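Home Robotics & Tinkering Board > Buying and Budgeting
Topic: Second-hand arm or save up for new? (kitchen bench project)

hobnail_jen wrote:
Hello all, long-time reader and hardly ever a poster, so do be gentle with me! I've been putting pennies by for a small arm for the best part of two years and the pot now stands at £3,178, which feels like a fortune until you start looking at price lists. I want it for kitchen-type jobs, opening a microwave door and shutting it again, lifting a mug, nothing heroic. There's a used Vemon going in Erkdale with a gripper included, and it would leave me a bit over for a table and cabling. Or I wait until next March and buy new. What would you do?

oldgreycable wrote:
Welcome Jen! I'd have the used one tomorrow, provided you can see it running first. I bought mine from a chap clearing out his workshop and it has been a joy (apart from one squeaky joint, and I've grown rather fond of that). Do ask how many hours it's done and whether the controller comes with it. Mine didn't, and I had a very sad weekend.

bramble_and_bolt wrote:
Sorry to be the wet blanket, but I'd wait. The arm is only the start of your spending. When I did mine I kept every receipt, and the bits I hadn't thought of (fixings, a decent stop button, a longer power lead, spare finger pads) came to roughly £400. If you empty the pot on the arm you'll be looking at it on the floor until summer.

oldgreycable wrote:
Fair point about the bits, though she did say there'd be some left over! And you can bolt an arm to a very ordinary bench to begin with.

bramble_and_bolt wrote:
You can, and mine walked itself across the garage on a very ordinary bench. I'm only saying.

tansy166 wrote:
Could I suggest a third way, Jen? Before you spend anything, lay your kitchen out in simulation and put the arm in it. I did this for a whole winter and it changed my shopping list completely. I'd had my heart set on the longer Bramen, and once I'd tried it beside my worktop I could see the shorter one would do me nicely, and that was the difference between affording it and not. The model kitchen took me 3 evenings and a great deal of tea. One of my renders is underneath, so you can see the sort of thing.

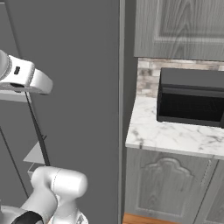

White arm and gripper on the left, black microwave on the marble worktop

oldgreycable wrote:
Oh, that's lovely work, tansy. The tiling behind the worktop is smarter than my real kitchen! I still say a simulated door never sticks like a real one, mind.

tansy166 wrote:
Quite right, it doesn't, and I wouldn't trust it for how hard to pull. For reach and where to stand the thing I've found it very good.

hobnail_jen wrote:
You are all so kind, thank you. I've decided to do tansy's sums first, and I've asked the Erkdale seller to hold the Vemon with a £100 deposit, which he'll give back if I change my mind. Does anyone know if the El Fassi gripper fits it, or is that another adaptor to pay for?

bramble_and_bolt wrote:
Get the deposit terms in writing, please! And measure the bolt circle on the wrist before you order any gripper at all.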